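Squeaky floor over joists, screws from above or work from below?

Home Repair > Floors and Stairs
8 replies

larchmont_dan
Posted 14 Dec 2025

The upstairs hallway in our house squeaks in two spots, right outside the bathroom and again at the top of the stairs. It's original oak strip, nailed to board subfloor, over joists. The squeak by the stairs is short and sharp. The one by the bathroom is more of a groan and it moves a little when I step on it.

The ceiling below is plaster, so I can't get at the joists without cutting it open. I've been looking at the Stollby kit, which has scored screws that snap off below the surface. Has anyone used it on oak strip? The boards are 3/4 inch and have been refinished at least once, so I don't know how much is left above the tongue.

I don't want to carpet it.
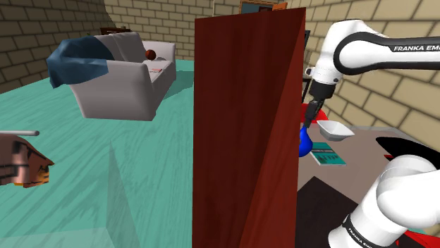 Do I have to find the joists before I use snap-off screws? The screws need to go into a joist to pull the floor down, so find the joists first and mark them on painter's tape.

I read that on the Stollby instruction sheet, but my stud finder gives me a different answer every time I run it over the hallway. So that is my second question, I guess.

quarterround
Reply

Stud finders are bad through that much wood. Pull a heat register if you have one up there and look at which way the joists run, then measure off the wall. In a house like yours they are probably 16 inches on center, but the first bay is often odd.

Once you think you have one, drill a very small hole in a seam between boards and feel for it with the bit. If the bit drops through after the subfloor, you missed. A hole that size in a seam disappears with a little wax.

I used the Stollby screws in a bedroom. They work on the groaning kind where the subfloor has lifted off the joist. They did nothing for me on a board rubbing another board.

pinehurst_floors
Reply

I do this for a living and I would not put snap-off screws in oak strip. They were made for going through carpet. On finished hardwood you end up with a row of filled holes, and filler never takes stain like the wood around it. You will see every one when the sun comes down the hall.

Use trim-head screws, predrill, countersink, and plug with putty mixed to match. Predrill the oak to the full width of the screw so it doesn't grab the thread. If it grabs, the board rides up on the screw and you pull nothing together.

For the short sharp squeak, try a dry lubricant in the seam before you drill anything. Powdered graphite works but it's dirty on a light floor. Talc is fine. Work it in with a soft brush, walk on it, wipe it up, do it again.

quarterround
Reply

Trim-head screws leave holes too. I have 19 of the snap-off kind in my bedroom floor and I have to get down on my knees to find them. Dark floor, though – on a light one you may be right.

And talc lasted me one winter. By April the squeak was back.

larchmont_dan
Reply

Thanks. I pulled the register and the joists run across the hallway, so the strips run the right way over them. I'll try the talc by the stairs tonight.

The floor is light, a natural oak with an old amber finish. Does anyone have a putty they like for that? The hardware store here only carries Fludow and it comes in three oak shades that all look orange to me.
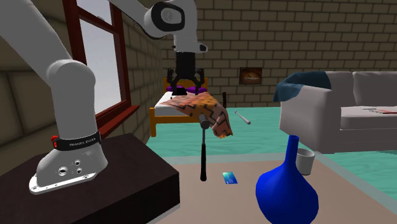
You can mix the Fludow ones, I've done it on stair treads. Start with the lightest oak and add the next one up in tiny amounts on a scrap of glass. Test it on a board in the closet first. It dries a shade darker than it looks out of the can, or at least mine did.
– teacup_annex

pinehurst_floors
Reply

Agree with mixing. Let it dry overnight before you judge the color. And with an amber finish you want to go slightly dark, because a filled hole that is too light looks like a dot of paint and one that is slightly dark looks like a knot or a nail.

I'd also ask how dry the house is. If this only started when the heat came on, some of it may go away in spring without you doing anything. Wood shrinks, the nails get loose, the boards rub. I've been called out to floors in the winter and told people to run a humidifier and call me back. Most don't call.

larchmont_dan
Reply

It squeaks all year but it's worse now. We bought the house in April and I remember the groan from the first walkthrough. The sharp one I'm less sure of.

Talc report: I put it in the seams by the stairs, walked on it for a while, brushed it in again. The squeak is down to one board. So that one was rubbing after all. I'll leave it alone for now.

For the groan I drilled test holes in the seam and hit the joist on the third try. With someone standing on the board I can see it close up to the next one, so something is loose under there. I ordered a box of Delorme trim-head screws, 2 1/2 inch.

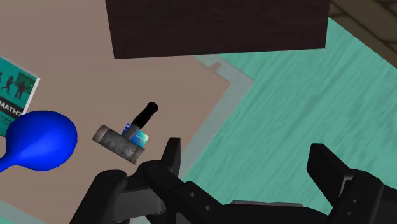 I plan to put two screws in each board where it crosses the joist, but only in the boards that move. That should be 10 screws if I've marked it correctly. I'll have my wife stand next to each one as I drive it so the board is already down when the screw takes hold. The pipes for the bathroom come up in the wall on that side, and the plumber who was here for the toilet said nothing runs across the hallway, but I'm going to stop the drill at depth with a piece of tape anyway.

quarterround
Reply

2 1/2 is right if you have 3/4 oak and 3/4 subfloor. That leaves you an inch in the joist. I wouldn't go longer over a bathroom either.

Two per board is more than you need on narrow strip. One is enough, and you're less likely to split it near an end. Put it in the middle of the board, away from the tongue.

pinehurst_floors
Reply

One is fine if the strips are 2 1/4. If they're wider, two. Stay at least an inch from any board end, and wax the threads. Delorme screws are a little soft in the head, so drive the last bit by hand.

larchmont_dan
Reply

They're 2 1/4, so one each. I'll do the worst board first, leave it a few days, and see what the others sound like before I drill the rest.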